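Candidate Forum Walk-Through: Gramton Hall, April
My safety checklist, with comments
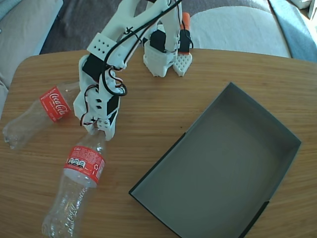

Robotic arm over an empty Coca-Cola bottle on a wooden tabletop.

I've been doing the pre-event walk-through for our town's candidate forums for a while now, and people keep asking for my list, so I'm posting it with my notes from this spring's mayoral primary forum left in. Copy it, change it, print it, whatever helps! I mark things OK, FIX or ASK. An ASK means I don't leave the building until I have an answer from somebody with keys.

OUTSIDE AND ENTRANCES

1. Main doors open fully and stay open. OK
Both of them swing nicely. The left one used to drag on the mat, but the mat is gone.

2. Ramp clear, handrail solid. OK
I leaned on the rail pretty hard and it didn't budge.

3. Lights on the path to the parking lot. FIX
Two lamps out by the Vlachou Street side. Folks will be leaving at 9 p.m. and probably still arguing about the sewer bond, so I want them to see the curb. Work order is in.

4. Campaign signs back from the doors. ASK
Both campaigns love to plant signs right where the line forms (I get it, it's prime real estate). The metal stakes catch people's ankles. I asked for a taped line on the sidewalk and both campaigns said fine by email.

THE HALL

5. Posted capacity matches the seating plan. OK
The sign says 279 and that includes the people on stage, the timekeepers and the press. We had 1,000 flyers go out, which makes me a little nervous, so there's an overflow room with a speaker and a screen.

6. Aisles wide enough for a wheelchair, all the way to the microphone. FIX
The center aisle was fine until the row with the camera riser. Riser moves back against the wall. I walked it with the spare wheelchair from the coat room and scraped my knuckles, so that's my measurement for you.

7. Exit signs lit, exits unlocked from inside. OK
Push every single bar yourself. Don't take "oh, that one works" from anyone, me included.

8. Wheelchair spaces spread around. FIX
The plan had all of them in the back corner. I'd like some up front and some on the side, with a chair next to each for whoever came along.

9. Extinguishers tagged and reachable. OK
One was hiding behind the flag stand. Flag moved, extinguisher visible, everybody happy.

STAGE

10. Stage steps have a rail and bright edge tape. FIX
Tape is peeling on the second step. Candidates come up those steps waving at the crowd and looking anywhere except at their feet.

11. Cables covered or taped flat. FIX
The Nalmont sound system has a long run from the podium to the mixer. Get the rubber ramps out for anything that crosses a walkway, and use gaffer tape for the rest. Please no duct tape, I'm still scrubbing off last year's.

12. Podiums stable. OK
Gave each one a good shove. The Grellitz podium is heavy as a truck and going nowhere.

13. Water for candidates away from the power strips. OK
Cups go on the little side table, and the strips stay on the floor behind the backdrop.

CROWD AND CONDUCT

14. Question line has a clear start and a clear end. OK
We allow 18 questions, cards only. Last time the open line wrapped around in front of a fire exit and I had to break it up in the middle of a zoning speech. Not my favorite evening.

15. Someone assigned to each door. ASK
I have names for all but the kitchen door. That one can't be left to whoever happens to be standing there.

16. Plan for hecklers agreed ahead of time. OK
Moderator pauses, gives one warning, then the door person walks over. Same rule whichever side is yelling.

17. First aid kit stocked. FIX
Out of the large bandages and the cold packs. I'm picking some up on my way home.

Recheck is at 4 p.m. on the day of the forum, before the chairs are roped off. Items 3, 6, 8, 10, 11 and 17 get looked at again, plus whatever I hear back on the kitchen door.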